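Filed under: Clubs & Classes > Robotics > Questions we get a lot

Piltell Robotics Club FAQ

Last updated 2025-10-19

I run the open sessions at Piltell, and I answer the club inbox too, so these are the things people write to me about most. If yours isn't on the list, send it over and I'll probably add it!

Do I need to know how to code?

Nope. Plenty of people join without ever having written a line. We start you on the hand-held grippers, which you move around yourself, so your first evening is mostly picking things up and putting them down again (harder than it sounds, I still drop stuff). Coding comes in later if you want it, and a few of our regulars have never bothered.

What do you do at a session?

Depends who shows up and what's half finished. There's usually a short talk at the start, ten minutes if I'm behaving, and then everyone splits off to their own tables. Somebody will be practicing a pick, somebody will be taking a wrist apart, and somebody will be looking for the small hex key. Small objects are the favorite challenge right now. We started with big foam blocks and people got bored of those fast.

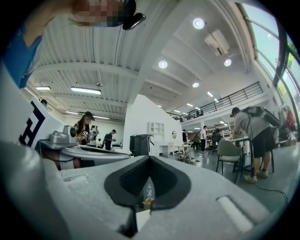
Bottles are trickier than blocks, for what it's worth. Come in a little crooked and over they go, and then you're chasing one across the table. My tip is to slow way down for the last couple of inches and look at the fingertips instead of your hand.

How much does it cost?

Membership is $132 for the year, or $186 if you want a locker and a shelf for your own project. Your first 2 visits are free, so please come try it before you pay for anything.

When do you meet?

Every week, all 52 of them, including the holiday ones when it's just me and a couple of diehards with a box of cookies. Times move around a bit, so check the calendar before you drive over.

Is there an age limit?

Under 14s need a grown-up in the room with them. The grown-up is very welcome to join in, and a lot of them end up hogging the gripper.

What's the Branthorpe thing everyone talks about?

Oh, the Branthorpe Cup! It's our one big competition, held every June. Teams get a table of mixed objects and have to sort them into bins against the clock. We've entered with a build called Zaro for a while now. Zaro is on its third set of fingers and has a loose elbow that I keep promising to fix. If you want to be on the team, tell me before spring, when we start practicing properly.

Can I bring my own robot?

Yes please. Batteries have to be charged where someone can see them, and anything that can swing an arm needs a stop button you can reach. Label your power supply, too. I have a drawer full of mystery ones.

Can I borrow a gripper to take home?

Members can, for a week at a time. Write it in the Akinola book (that's the sign-out binder, named after our very first robot) and bring back all the screws.

Is there parking?

Some, out front. It fills up early, so share a ride if you can.

We use cookies to remember your settings and see which pages get read. By staying on this site you agree to our cookie policy. Accept | Manage choices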